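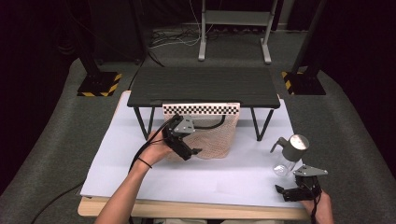

Do you need a robot arm to start recording tasks with the Vuvivo kit?

All you need is a table, a pair of hands and the two grippers that come in the box. The arm can wait until you have something to teach it.

Rallow opens orders for Vuvivo hand-held gripper kit
30 Dec 2025

Rallow is delighted to announce that Vuvivo, its hand-held gripper kit for teaching robots everyday jobs, is now open for orders. Each kit holds 2 grippers, wrist bands, cables and a recording unit, and a new user can be working with it in roughly 20 minutes.

The idea is simple. A person picks up a gripper in each hand and does a job the way they would like a robot to do it: hanging up a net bag, moving a bottle, tidying a bench. Vuvivo records how both hands move and when the fingers open and close, ready for use in training.

"We've been building towards this since June and I still get a kick out of watching people try it," said Britt-Marie Isaksson, who leads the Vuvivo project at Rallow. "You hand someone the grippers, they fumble for a minute, and then they're off! Soft things were what we worried about most, bags and cloth and so on, and those are the jobs our testers keep asking to do again."

Three partners tried early kits. The team at Virkance recorded 640 runs of household jobs on a single table, swapping operators through the day.

"My hands are small and I expected to struggle with the weight," said Sushil Lodhi, an operator at Virkance. "The second version sits much better. I'd still like a slightly longer cord on the left side, and I've told them so."

Rallow says a longer cord will be offered as a spare part. Left and right grippers can also be bought singly.

Training for new users is run by Sadowski, with sessions led by Kittipong Phromma and Eilif Rustad. A session takes 3 hours and covers setting up a table, checking the recordings and looking after the gripper fingers.

Orders and loan requests: Nikola Kaczmarczyk, Rallow press and customer desk.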